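Home | Kitchen | Laundry | Workshop | Garden | Ask a Question | Search

We use cookies to remember your settings and count visits to this site. By carrying on you accept this. OK | Read more

Cleaning out an old desktop computer

By Nives Farina, Workshop section

A tower that lives on the floor pulls in carpet fluff, pet hair and whatever else drifts past at ankle height. Once a year is enough for most homes. I do ours in June, when the back door can stand open and the dust can go outside.

Before you start

Shut the computer down properly, switch off at the wall and pull the mains lead out of the back. Hold the power button in for a few seconds afterwards. Leave the power supply box closed. It can hold a charge long after it has been unplugged and there is nothing in it for a householder to mend.

Make a note of which lead goes where. Masking tape and a biro will do. Most plugs only fit one socket, but the sound leads are all the same size and it is easy to spend an evening wondering why the speakers are dead.

What to use

- A soft paintbrush, 40 mm wide, kept for this job only. Mine is a Dresico from the decorating aisle and it has not shed a bristle.
- A small artist's brush for corners.
- A can of compressed air, or a rubber bulb blower from a camera shop.
- Cotton buds and isopropyl alcohol for old thermal paste.
- A cross-head screwdriver.
- An egg box for the screws.

Do not use furniture polish, kitchen spray or a damp cloth inside the case. Keep the household vacuum away from the circuit boards too, as the nozzle can build up static. You can hold it a little way off to catch dust that the brush lifts.

Opening the case

Lay the tower on its side so the panel you are taking off faces up. Two screws at the back usually hold it. Slide the panel towards the rear, then lift. If it sticks, look for a catch before you pull any harder.

Touch bare metal on the chassis before putting your hands near the board, and do it again whenever you have walked about. Nylon slippers on carpet are the worst thing to wear.

Work from the top of the case to the bottom. Brush the slots and vents first, then the fans, then the board. Hold each fan still with a finger while you blow air at it, otherwise it spins faster than it was made to. 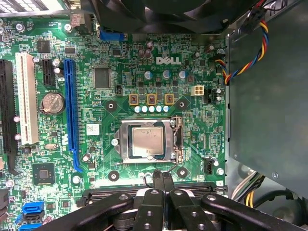
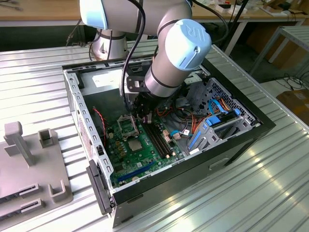
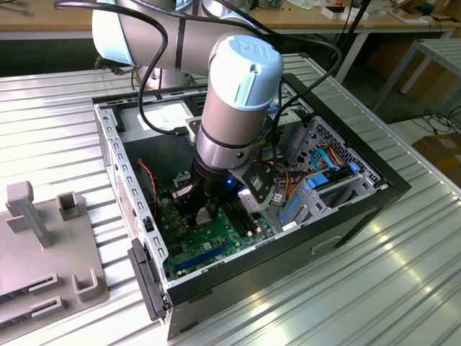 If you take the cooler off, you will have to replace the thermal paste. The old stuff goes hard and grey. Wipe it away with a cotton bud and alcohol of at least 80 per cent strength, let it dry, and put on a blob of fresh paste the size of a small pea. Tighten the cooler screws a bit at a time, going from corner to opposite corner. If the machine was running quietly and cool before, leave the cooler where it is and brush between the fins.

Memory sticks can stay in unless the computer has been failing to start. If you do remove one, hold it by the edges and push it back until both clips are home.

Dust filters

Some cases have a mesh or foam filter behind the front panel. Wash it in warm water with a drop of washing-up liquid, rinse, and leave it on a towel overnight. It has to be bone dry before it goes back. Torn foam can be replaced with a piece cut from a sheet. I buy Ellby foam and cut it with kitchen scissors.

The outside

A barely damp microfibre cloth is enough for the panels. Yellowed plastic will not come white again with scrubbing. Sticky marks from labels come off with a little cooking oil left on for ten minutes, then a wipe with soapy water, but take the panel right off the machine first.

Keyboards can be turned over and tapped on the back over a sheet of newspaper. Go between the keys with the artist's brush.

Putting it back

Check that no cable is resting against a fan and that all the screws in the egg box have gone home. Refit the panel, stand the tower up and connect the leads from your labels. Leave a hand's width behind it for air. Ours now sits on an upturned seed tray, and far less fluff gets in than when it stood on the carpet.

If it beeps and will not start, switch off, unplug, and press the memory sticks and any cards down again.

Next in Workshop: freeing a seized padlock

Get our household tips by email once a month. Enter your address to subscribe. You can unsubscribe at any time.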